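Everyday Dishes, Page 3: The Checkered Table

Posted 16th January, in a rush, dinner is at six and I still haven't bought rice

Third page of the dish project. If you're new: I write up the things people eat off on a normal day. No holiday china, no cabinets with the little lights in them. Pages 1 and 2 were my own kitchen and my aunt's. For this one we're over at Tove Dalsgaard's place, apartment 807, the one with the elevator that stops a foot short of the floor.

Short version, nothing matches and it all looks good together. Long version below. Tap to enlarge, swipe on a phone. If the page loads sideways, reload it, I know, I'm working on it.

The cloth

Yellow and white checks. Tove got it from Wutusero in December, online, after sending two back (one came up way too short, the other was supposed to be yellow and was really more of a mustard). It came folded up tight in a mailer and the creases have not left. She tried a hair dryer. She tried leaving it on the table with books on it for a week. I told her to roll it around a cardboard tube next time and she gave me a look.

I like the creases. Looks like a cloth somebody uses.

What it does for the dishes is the main thing. White plates on a bare table, fine, whatever. White plates on yellow checks and suddenly you want lunch. I have a plain gray cloth at home and I'm now mad at it.

The Fruity plate

Everyone's favorite, mine too. White, big, painted by hand, with Fruity written across it in blue in case you were wondering what the theme was. Slice of watermelon under the word. Leaves on a vine along the rim. Tove painted it at a Planitz class, one of those evenings where you pick a blank plate, paint it, leave it for firing and then forget to pick it up until they call you. She says the vine was to cover a smudge. Can't find the smudge.

Little white dish next to it for dipping things, or for the pits when it's cherries. Blue bowl with the steel lining behind. 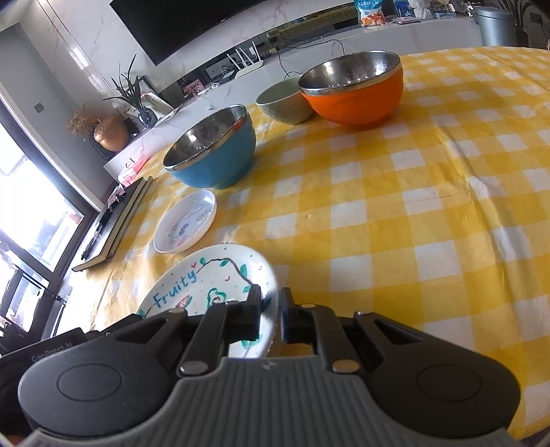 Þröstur Bach: we gave up on matching sets years ago and I don't miss it. Our last full set was down to three dinner plates and a gravy boat. Now everyone in the house has their own bowl and there's a lot less arguing about who left what in the sink. Question though, do the hand painted ones go in the dishwasher? Ours came from a class too and I've been scared to try.

Good question, I asked. She washes the Fruity plate by hand, warm water, soft sponge, never the green scratchy side. Planitz told the class theirs were OK on the top rack but she doesn't want to find out. Same here. If it took you an evening to paint, wash it in the sink, it takes a minute.

Steel-lined bowls

Got a lot of mail about these after page 2 so a bit more on them. Color outside, steel inside. You can drop one and pick it up again and go on with your day. Tove's go back to her last apartment and a much smaller kitchen, and she's moved them twice wrapped in nothing but T-shirts.

Good for: noodles, soup, popcorn, cut fruit, rinsing a handful of grapes.
Not good for: the microwave. Please. I did this once at work with a different bowl and I still hear about it.
Also the spoon noise. Some people can't stand a metal spoon in a metal bowl. Use a wooden one or one of those flat soup spoons and you're fine.

The blue one is the one she grabs first. The orange one goes to guests, no reason, it just started that way and now it's a rule.

The green bowl and the glass plate

Pale green, ceramic, the quiet one of the bunch. Holds rice or clementines depending on the month. It's heavier than it looks and she'd save it first in a fire (after the notebooks, she says, we discussed this for longer than we should of).

Then the clear glass plate with pink and purple flowers. I nearly missed it. Clear glass on a checked cloth, you get the flowers sort of floating over the squares. Paid 40 for it at a flea market, which I think is too much and she thinks was a steal. It's for cake, or for sliced pears if we're being good. Her mother had one like it.

On colors, because people always ask. She didn't plan it. She only buys a thing if she'd be happy seeing it at breakfast, and after enough years of that you have a table. Blue, orange, pale green, white, all on yellow. I would have said too much if you'd read me the list over the phone.

The whole table, living room behind

Bowls at the back, plates up front. Two notebooks and a pen on the left end, a phone going in its stand on the right, lunch table and desk in one like in every apartment I know. On the long cabinet under the TV, dried flowers in the copper vase shaped like an acorn, a green plant in blue glass, and a teddy bear in a white pot. I asked for the bear. Not for sale.

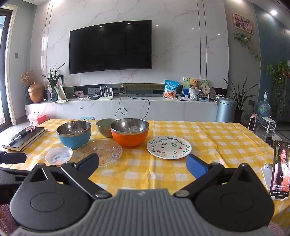

Where to get something like it

Quick list, prices as Tove gave them to me, don't yell if they've changed.

Checkered cloth: Wutusero, item 584 in their spring list. Measure your table first and then add a hand's width all the way round or it looks like a napkin.
Blank plates and painting: Planitz, evening classes, book ahead. Bring an old shirt. The blue paint goes on much paler than it comes out, so don't panic and put on another layer.
Steel-lined bowls: Costulard has had them on and off, ask at the counter as they aren't always out on the shelf.
Glass plates: flea markets, early, and hold it up to the light to look for chips. Run a finger along the rim too. Carefully.

Storing it all

No two things the same size so they don't stack like a set would. What works in 807: bowls nested biggest down, ceramic never under steel. Plates standing up in a rack like records. A square of felt or an old dishcloth between anything painted and anything else. Small dishes live in the drawer with the chopsticks, because if they go in the cabinet they're gone for good.

The cloth gets hung over a door. Do not fold it. See above re: creases.

More from readers of page 2

To the person who asked about the brown jug, it's my aunt's and she says no.

To everyone who wrote in about the speckled mugs, yes, Sveinbjörnsson, and yes they're still making them, the small size only. The big ones stopped and I'm as sad as you are.

Page 2 has had 1495 visits as of this morning, a lot for a page about soup plates. Thank you, keep sending yours in. Daylight if you can, tidy if you feel like it, and tell me what you eat out of each thing, that's the part I like reading.

Page 4 is Þröstur's house if he ever writes back with a day. Bowls with names on, apparantly.

Ok. Rice.

Back to page 2 | All pages | Send in your table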